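## 4.3 Small items on soft surfaces

Applies to hand-held gripper work on beds, sofas and folded cloth. Jewelry counts as a small item. Read 4.1 first if you haven't set the grip stop.

1. Lay the item flat and leave at least 30 mm of clear cloth on each side of it.
2. Open the fingers fully before you lower them.
3. Center the item between the pads. Check by eye. The Zulgate alignment score passed too many bad approaches in our trials, and I wouldn't rely on it for anything smaller than a spoon.
4. Stop above the cloth and hold still for a moment.
5. Close slowly. If cloth comes up with the item, open, back off and log a miss. 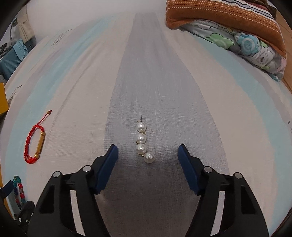
*Fig. 7. Open fingers over a pearl drop earring, pads on either side.*

**Caution:** An earring post can mark a pad. Inspect both pads after every pick, whatever the checklist says about doing it once per session.

**Note on neighboring items:** The Bruverden guideline allows other objects nearby if they are "unlikely to interfere." It doesn't say who decides. Until it does, move any cord or chain that a finger could reach on the way down.

**Note on pick counts:** Earlier drafts called 27 clean picks in a row proof of a safe setup. Hayley Ashworth asked where the number came from, and we couldn't find a source. Treat it as a warm-up. Log misses along with the clean picks, including the ones you think were your own fault.

Send disputed entries to Barry Garside before Monday's review. For pad replacement, go to 4.4.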